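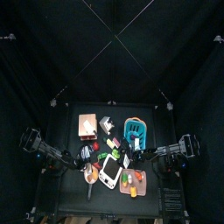 Item 1, table layout: pink box with the tan top at left, toy appliance beside it, teal basket at right.

Eltden Play Library
Toy and table check, filled in 2018-06-25
Set: Staretti pretend shop and kitchen
Next full check: September

1. Layout on the table
OK. Everything sits together in the middle of the black mat, well in from the sides. I love this set on a dark surface, the teal and pink really pop! Please keep using the mat for checks, small chips and crumbs show up right away.

2. Pink box, tan top
OK. Corners feel smooth all the way around and the top doesn't pinch. Went over it twice with a fingertip.
Comment: the white block was lying on top at an angle. Fine for the check, but put it down flat beside the box before the set goes out, please.

3. White block
OK. No splinters, no flaking. Too big for the small parts tube in every direction (I tried them all).

4. Toy appliance, white and gray
OK with a note. The openings are the part to watch. Shine a flashlight in and tip it over a tray. Two beads and a raisin came out this time! Wiped and dried.
Follow-up: add "tip over tray" to the return card.

5. Teal basket with orange rim
OK. This has to be the toughest basket we own. Pressed hard on the rim all the way around and nothing gave. Slots checked for sharp molding edges, none found. Fingers go in and come back out easily.
Load test: 46 ounces of rice bags, left for 30 minutes. No bend.

6. Items kept in the basket (purple, white)
OK. Both washed in warm soapy water and passed the pull test. Check the seams again in September, the purple one gets chewed more than anything else in the set.

7. Dark bag-like item with the white and blue markings
Recheck. Markings are holding up really well, rubbed with a damp cloth and no color came off. One stitch is loose on the inside. Sew it before the next loan and pull test again.

8. Cleaning
OK. Fumby spray on the hard pieces, cloth pieces by hand. Let the spray dry fully before anything goes in the bin.

9. Labels and paperwork
Fail (easy fix). The bin label still has the old number. It should read 340. Age label is present and readable.

10. Storage bin
OK. Lid lifts off with one hand, no latch to catch fingers. Fikre bins are great for this and I'd happily see the whole shelf switched over. The set has almost 1,000 loans behind it and still looks this good!

Result: pass once items 7 and 9 are done. Hold on the repair shelf until then.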